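How to Hang Patterned Wallpaper in a Small Room Without Believing the Package

The package says a beginner can paper a small room in an afternoon. I have papered 11 small rooms, and I have yet to meet that afternoon. Small rooms are slower than big ones. You have the same number of corners, less room for the ladder, and usually a radiator or a toilet where you want to stand.

What follows is for paste-the-wall paper with a repeating pattern. If you bought peel-and-stick, some of it will still help, but I don't trust peel-and-stick on anything except a very smooth wall, and most walls are rougher than people think.
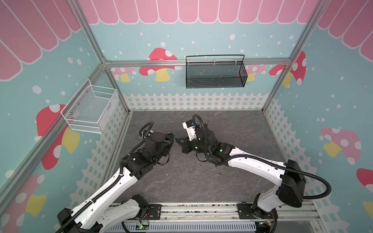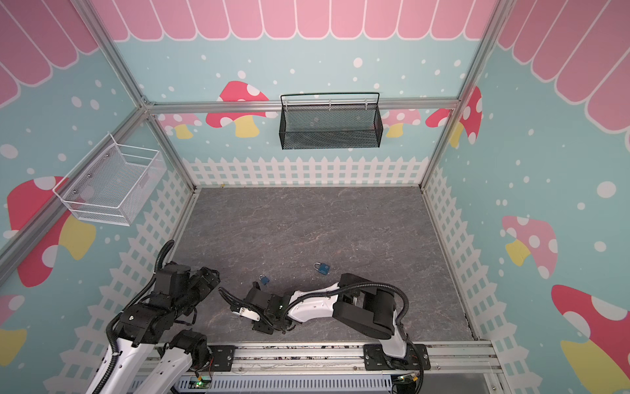 Before you buy, work out what kind of pattern you have, and ignore the name on the label. A small all-over print forgives nearly everything. The trouble starts with a design that has a definite top and bottom, like the pink scalloped awning along the top of those aqua walls and the white picket fence lower down. The dots could slide up or down an inch and you would never know. A row of scallops can't, and neither can a fence. If your ceiling slopes, a border printed to run along the top will show it from the doorway, and if your floor slopes the fence will show that too. Measure the height of the room in every corner before you fall in love with anything of this sort. If the corners differ by more than the width of your thumb, buy the dots.

How much to buy

Online calculators ask for the height and width of your walls and give you a number of rolls. I have never had one come out right for a large repeat. They tend to treat the paper as if you could use every inch of it, and with a big pattern you throw away a piece from every drop.

Do it by hand. Measure the wall height and add 6 inches for trimming. Then look up the pattern repeat on the label and round that height up to the next full repeat. That is the length of one drop. Divide the length of the roll by it and drop the fraction, and you have the number of drops per roll. Measure around the room, divide by the width of the paper, round up. Don't subtract the door. People subtract the door and then spend an evening trying to find one more roll from the same batch.

Check the batch number on every roll while you are still in the store. Trusberg, where I buy most of mine, will tell you the batches are "visually identical." They may be. Hold two rolls next to each other by the window and see if you agree.

Preparing the wall

Nearly every guide says you can skip primer if the wall has been painted. I skipped it once, in a hallway closet. The paper went up fine and came down fine too, by itself, over the winter, starting at the seams.

Wash the wall and let it dry overnight. Fill the holes, sand the filler, wipe off the dust, then put on one coat of wallpaper primer. I use the Daltent one. The can claims it also hides stains, which was not my experience with a coffee stain, so deal with those first with a proper stain blocker. Let the primer dry for as long as the can says and then some. Take off the outlet covers after turning off the power at the breaker, and test the outlet to be sure it's dead.

Marking the first line

Walls are not straight and neither is your door frame. Use a plumb line or a level that you have checked. To check a level, hold it against the wall, draw a line, flip it end for end and see if it still agrees with the line. One of my two levels fails this and I keep meaning to throw it out.

Start in a corner near the door, on the side people don't face when they walk in. Measure out the width of the paper less half an inch and draw your line there, in light pencil. Ink can bleed through. The spare half inch goes around the corner.

The usual advice for a bold pattern is to start in the center of the main wall. That makes sense over a fireplace. In a powder room you only end up with two awkward corners where you might have had one.

Cutting and hanging

1. Unroll enough for the first drop and hold it against the wall. Decide where the pattern should meet the ceiling. With a scallop or any other edge, leave a little plain space above it if the design has any. It hides a slope much better than a tight fit.

2. Cut the first drop, then line up the second next to it on the floor and match the pattern before cutting. I cut no more than 3 ahead. Cutting the whole room at once sounds efficient and means that one mistake gets repeated all the way around.

3. Roll paste onto the wall a few inches wider than the paper. Pesonen paste stays workable for a decent time, though not for the time printed on the tub. Brush it into the corners and along the ceiling, where a roller can't reach.

4. Hang from the top, with a couple of inches of extra paper over the ceiling line. Slide the edge to your pencil line. Smooth from the center out with a soft brush. The plastic smoother that comes free with Jarnden paper left shiny tracks on mine, so try it on a scrap.

5. Match the next drop at eye level. The pattern may drift a little toward the floor, and paper that matches at eye level and drifts behind a chair is a good result. Paper that matches at the baseboard and drifts at eye level will bother you for years.

6. Trim with a new blade against a wide metal knife. Change the blade after every drop, or sooner if it drags. I resisted this for a long time as a trick to sell blades. Then I compared the edges.

Corners

Never wrap a full width of paper around an inside corner, whatever the video shows. Measure from the last drop to the corner at the top, middle and bottom. Take the largest number, add half an inch, and cut the paper to that width. Hang it, then draw a fresh plumb line on the next wall and hang the leftover piece to that, overlapping in the corner. You will lose a sliver of pattern. On vinyl, use overlap adhesive for that strip, as ordinary paste doesn't hold well on top of vinyl.

The last corner will not match. It can't, unless your room happens to be an exact number of repeats around. That's why it goes by the door – and if there is a tall cabinet in the room, put it there instead.

Bubbles and seams

Leave small bubbles alone until the next day. Most flatten as the paste dries. Any that remain can be slit with a blade, dabbed with paste on an artist's brush and pressed down. Roll seams once, gently, and wipe off paste with a damp sponge while it is still wet. Dried paste on a matte paper shows as a shine, and I have found no product that takes it off, including the ones sold for it.

Keep the leftovers and write the batch number on the inside of the closet door. Turn the heat down a little and keep the windows shut overnight. Some people open everything to speed up the drying, and then the seams pull apart.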